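Good Practice for Service Robots in Furnished Rooms
Student project report, Latura course group
Johannes Ngcobo
November 5, 2023

3. What we ended up writing down

When our group started on the Harnurar project we all assumed the hard part would be the arm, and that the rules would be a page we added at the end to please our supervisor. I have to admit I was one of the loudest voices for leaving the rules until later! By the second week we had a list of 14 written rules taped inside the lid of the tool case, and I think we were prouder of that list than of any of our code.

The rules began as arguments. Somebody would ask whether the arm was allowed to move while a person was leaning over the bed, somebody else would say it had been fine yesterday, and we would stop and talk it out over coffee (sometimes for much longer than the question deserved). We also read through the house guidelines from Cele, where an older student group had worked in kitchens, and borrowed a good deal of their wording. Their kitchen rules didn't always fit a bedroom, so we rewrote the parts on soft furniture and on cords.

The ones we used most were these:

Speed stays at or below 300 millimeters per second whenever the arm is inside the furniture zone.

One person holds the stop button and has no other job during the run. Typing notes counts as another job.

Before each run, trace every cord in reach of the arm with your eyes, from the wall to the thing it powers. A looped cord is treated as an obstacle, the same as a lamp or a glass.

Room phones are never unplugged or moved out of reach.

Small things on a table are left as the guest would leave them. We do not tidy up to make a run easier.

That last rule caused the most grumbling. It is very tempting to line everything up neatly before a run, and our early results at Donholm looked lovely for exactly that reason. We threw those out and started over, which cost us 40 runs and a fair amount of goodwill within the group. The final log has 554 entries, and each one names the person on the stop button.

4. Things we would change

I would put the cord check first on the sheet, ahead of the speed setting, as it was the step people skipped when they were tired. I would also split the table rule in two, with one part for things the arm may pick up, such as remote controls, and another for things it has to work around, such as a desk phone with its coiled cord.
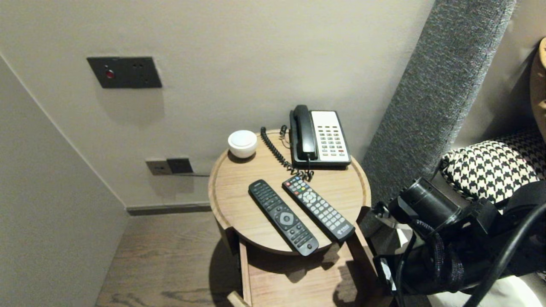 The split would also make training new members easier, and two of them have already offered to try the revised sheet with us before the end of November.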